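3. Mai 2021

Den Vormittag mit der Beschaffungsliste verbracht. Kevin Mulligan will bis Ende der Woche wissen, was wir im Oktober brauchen und was bis ins nächste Jahr warten kann. Ich habe die alte Tabelle genommen und alles gestrichen, was schon bestellt ist. Viel war das nicht.

Größter Posten bleiben die Handgreifer. Von Jolidari liegt das Angebot vor, von Rostden kam gestern Abend noch eines hinterher. Rostden ist im Stückpreis günstiger, rechnet aber Ersatzfinger und Kabel einzeln ab, und bei Jolidari ist ein Satz Finger dabei. Über ein Jahr gerechnet nimmt sich das kaum etwas. Niamh Costello ist für Jolidari, weil wir die Halterungen dann weiterverwenden können. Ich bin auch dafür, will aber erst die Lieferzeit schriftlich haben. Beim letzten Mal hieß es 2 Wochen und wir haben über 80 Tage gewartet.

Dann die Frage, ob wir einen eigenen Arm kaufen oder weiter mieten. Mac an tSaoi würde den Mietvertrag verlängern, allerdings nur noch mit Wartungspaket. Kauf geht aus dem laufenden Budget nicht, das müsste über die Investitionsplanung in Skatdale laufen, und dort ist die Frist für dieses Jahr schon vorbei. Also Miete, mindestens bis Oktober. Habe Kevin das so geschrieben und die Zahlen angehängt. Er hat zurückgefragt, ob das Wartungspaket verhandelbar ist. Weiß ich nicht. Morgen anrufen.

Mittags nur ein Brot am Schreibtisch. Kopfschmerzen vom Bildschirm, danach ging es wieder.
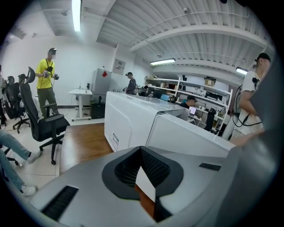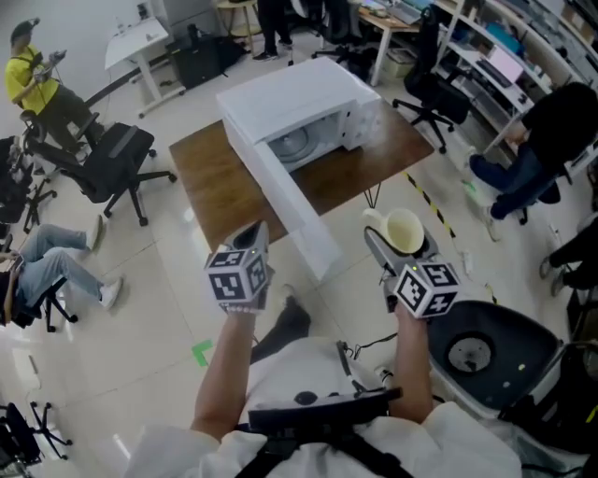

Am Nachmittag den Teil der Liste geschrieben, den ich immer vor mir herschiebe, das Kleinzeug. Gurte, Kabel, Akkus, Klebeband, Ersatzmarker. Die Geräte im engeren Sinn sind sauber kalkuliert, alles drum herum läuft bisher über die Portokasse, und genau da fehlt uns am Jahresende das Geld. Als Beispiel habe ich für Kevin die Mikrowellenaufgabe genommen: beide Greifer mit Markerwürfeln obendrauf, Brustgurt mit Halterung und Kabel, dazu die Mikrowelle, der Tisch und die Tasse. Davon standen im alten Plan genau die Greifer. Die Würfel sollen jetzt als eigene Zeile hinein, mit Reserve, die Aufdrucke halten nicht ewig. Für die Mikrowelle setze ich Ersatz an, die Tür wird bei dieser Aufgabe ständig auf- und zugemacht. Ein billiges Modell reicht, Hauptsache mit Klapptür nach unten, sonst passen die alten Aufnahmen nicht mehr zu den neuen.

Bürostühle hat Niamh auch noch auf die Liste gesetzt. Ich habe sie wieder heruntergenommen, Stühle haben wir genug. Sie war nicht begeistert. Ein zweites Regal habe ich dafür stehen lassen.

Offen sind noch 3 Punkte: Lieferzeit Jolidari, Wartungspaket Mac an tSaoi und die Frage, auf welche Kostenstelle das Verbrauchsmaterial geht. Um sechs Schluss gemacht. Auf dem Heimweg eingekauft, Milch vergessen.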